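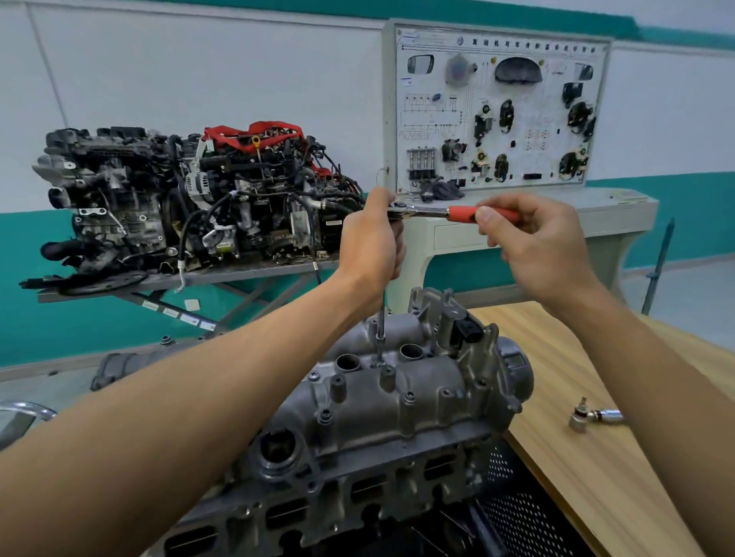
Ratchet and extension on a bolt in the cylinder head, training shop

Cylinder head bolts: ratchet first or breaker bar first?

pondard_garage
Post 1
We're doing aluminum heads in class this month. The handout says to run the bolts down with a ratchet and extension, then switch to the torque wrench. I hold the ratchet head with my left hand so the socket stays straight. Is that normal, or a bad habit?

castiron421
Post 2
Normal. With an extension on there the socket wants to tip when you pull the handle, so a hand over the ratchet head keeps it square. Just don't use the ratchet for final torque.

higuchi_fan
Post 3
I'd skip the ratchet. Spin them in by hand with only the socket and extension until they seat. If one won't turn with your fingers, take it out and clean the threads. You feel a lot less through a ratchet handle.

castiron421
Post 4
Fine if you have one head to do. With a class waiting on the stand he needs the ratchet. Start every bolt by hand, then ratchet. I've done it that way for 13 years and haven't pulled a thread.

higuchi_fan
Post 5
I have pulled one, in soft aluminum, with a short ratchet. The insert kit and the machine shop came to $387. So I still say fingers.

zornach_dan
Post 6
Both work. What matters more is the order. Start in the middle and go outward, and get the sequence from the manual for your engine. Also look at the sensor on top of your head. I'd pull it before you flip the head over, the connector housings crack easily.

pondard_garage
Post 7
Thanks. The sensor is black plastic, so I'll ask before I touch it. Do you oil the threads?

zornach_dan
Post 8
Only if the manual says so. Oil changes the torque reading.

castiron421
Post 9
Agree with that one.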